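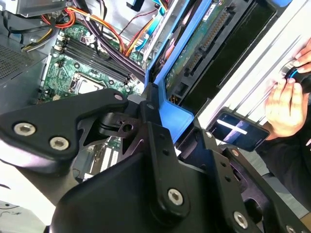 Progress report to the Fanurora Fund
Self-Employed Advice Project, second period
2018-01-17

Dear Karlijn,

Thank you for your kind note before the holidays, and for being so patient with us over the dates of this report. Keith Dawber and I wanted to get the invoice figures right before we sent you anything, and that took longer than either of us had hoped.

You'll remember that when we started in May, the plan was to help self-employed people in the trades and in office work with one thing above all, getting paid on time. We thought most of them would come to us with a bill already overdue. Plenty did, but a good many came earlier than that, with a new client and a contract they hadn't signed yet, and we were delighted to see them. It is so much easier to add a line about payment terms before the work begins than to argue over it afterward!

In this period we gave one-to-one advice to 40 people, most of them sole proprietors with no bookkeeper. Between them they let us look over 1214 invoices, going back as far as they had kept them (one gentleman brought his in a boot box, all in perfect order). The most common trouble by far was an invoice with no due date on it. After that came missing purchase order numbers, which larger clients will use as a reason to send the whole thing back and start the clock again.

We have also held three evening workshops, on late fees, on deposits, and on setting money aside for quarterly estimated taxes. The tax evening was the fullest and ran well past closing time. People were a little shy about it at first – it is not easy to say in front of strangers that you have spent your tax money on a van repair – but once one person spoke up the rest followed, and we'd like to run it again in the spring with a longer break in the middle.
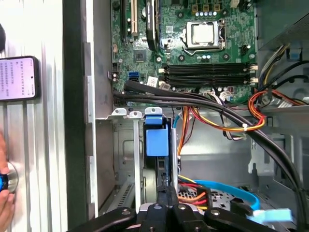
Inside an open desktop computer, with the processor and memory slots in view.

The Anine template pack is finished and in use. It has a plain-language contract, an invoice form, and two reminder letters, one friendly and one firm. Around 33 people have taken a copy home so far. Wouters, the accounting firm that kindly read through the drafts for us, asked for changes to the section on expenses, and we made them all. We still owe them a revised page on mileage.

Not everything has gone to plan. The phone line was meant to open in the fall and hasn't. Usetel gave us a quote that was well over what we had put in the budget, and we'd prefer to talk it through with you before signing. Keith's suggestion is to offer set call-back times on two afternoons a week, using the phones we have, and to move the money into a second round of workshops. I think he's right, but it is a change from what you agreed to and we won't go ahead without a yes from you.

Spending is otherwise in line with the budget. Printing came in a bit high, room rental a bit low, and the two nearly cancel out. The full sheet is attached, with receipts.

For the next period we hope to repeat the tax evening, finish the mileage page, and get back in touch with everyone who has taken the templates, to ask whether they've used them and whether they're being paid any sooner. If you had a free hour to join us for one of the workshops we would love to have you, Karlijn, and Keith says he'll bring the good coffee.

With warm thanks from both of us,

The Self-Employed Advice Project

Attached: budget sheet, receipts, template pack
Copy to: Keith Dawber; Karlijn Segers (for the Fund's file)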